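Open Day at Breltach: An Afternoon Among the Robots

November 4, 2019

I've wanted to get inside the Breltach lab ever since we moved to Chisholm in August, so when the open day came up I was there before the doors opened. So were plenty of other people – the woman on the desk told me they'd signed up 124 of us for the first slot alone!

We went through in groups of eight. First stop was the machine shop (loud, smells wonderful), then up the back stairs to the room I'd come for, where the Jistix team works on cloth handling. Folding is a horrible problem for a robot. Cloth slumps and creases and never sits the same way twice, and they told us they've logged 3,063 practice runs so far.
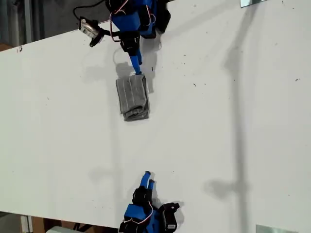 Photo: the author / Breltach open day

I love how bare the setup is. A big white board, a folded gray cloth, and two blue and black hands with their wiring out in the open. I could have watched those fingers for an hour, and I asked far too many questions about how they know when they're touching fabric.

Coffee was in the Baletlow building across the yard, and the ginger cake was very good. Parking is tight, so take the bus if you go next year. I'm already planning to.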